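Visit report: Koderent gripper and camera trials, Tenmont

Koderent opened its Tenmont test floor to outside integrators in May. I attended the morning session, which compared 3 end effectors on the same arm and the same controller. Baltasar Urrutia ran the hardware; Oriana Jara handled the camera side.

The arm is a 6-axis unit from Noguchi. The parallel jaw gripper closed on cups and lidded containers without trouble but needed a second approach on thin plates. The suction tool was faster on flat lids and useless on napkins. The soft three-finger gripper took everything offered, at a cycle time 2 seconds longer than the jaw.

After the bench runs the group moved to the kitchenette, where the head camera is evaluated for household and office tasks.

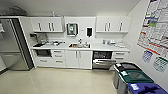

Photo: Koderent, Tenmont test floor

Glossy white cabinet fronts and a stainless steel refrigerator are hard on depth sensing. Jara showed depth maps with holes across the refrigerator front and along the silver handles. Raising the exposure filled in the dark appliance glass and made the steel worse. Her current setting is a compromise, with a depth cutoff at 320 cm.

The dishwasher door, slightly open, was the most useful target. Its long horizontal handle suits the jaw gripper, and the controller switches to force mode at 55 N. The lids on the waste and recycling bins differ in color, so the classifier can separate them without reading the labels.

Urrutia would not give a price for the soft gripper. Replacement fingers ship from Baltdale. The controller manual was available in draft only, and the section on tool changes was missing.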